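Stollora G2 parallel gripper: review after 11 weeks

Posted June 2026 by Cor Leemans

We bought two Stollora G2 grippers to replace the Flaver units that came with our arms. The Flavers did the job on blocks and boxes, but they let go of anything smooth, and the jaws developed play after a few months. I wanted something that could pick up household items without a custom finger for each one.

Installation was easy. The G2 bolts straight to the wrist flange with the supplied adapter and takes power and data through one cable. The cable is stiffer than I would like. Leave a generous loop at the wrist or it will pull when the last joint turns. We had to redo one side for this reason.

Setup in the software took longer. The driver for our Tehrani controller installed without errors, but the two grippers came with the same bus address and the manual has the steps for changing it in the wrong order. Support answered in 2 days with a corrected page. 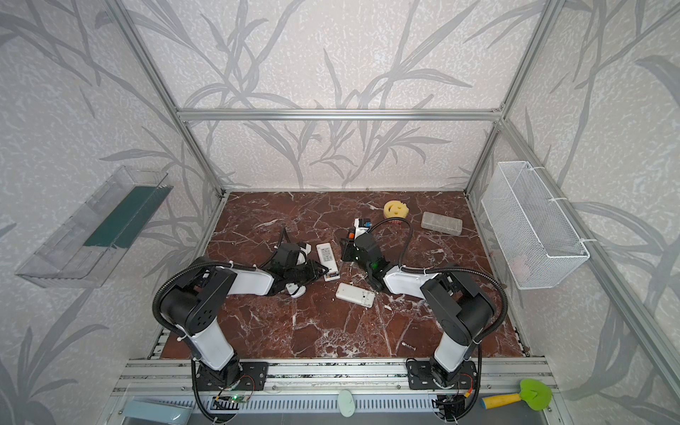

Most of our testing has been with remote controls, sponges and small rigid parts, on a marble-patterned top with both arms working from the same rail. Remotes are a good test for a gripper. They are low, they have rounded edges, and they slide if one finger touches before the other. The G2 closes evenly enough that the part stays where it is. Flat on the table, face up, the old Flaver jaws missed a lot of these. The G2 misses few, provided the approach height is right.

Sponges are less of a success. The lowest force setting still squeezes soft foam more than I want, and there are only 8 steps to choose from. My colleague Huệ Kim tried the Istar gripper for a week and preferred it for anything soft. It is also wider and heavier, and with two arms sharing a table that gets in the way. We went back to the G2 for the two-arm work.

Wear so far is minor. The pads on one gripper have a shine at the tips and I expect to change them by October. Replacement pads come in packs of 3 pairs – an odd number when each gripper uses one pair and most people with this kind of setup own two.

Good: even closing, slim body, solid mounting, helpful support.

Bad: stiff cable, poor manual, minimum force too high for foam.

I would buy it again for rigid objects. If you mostly handle soft things, try the Istar first and check that you have the room for it.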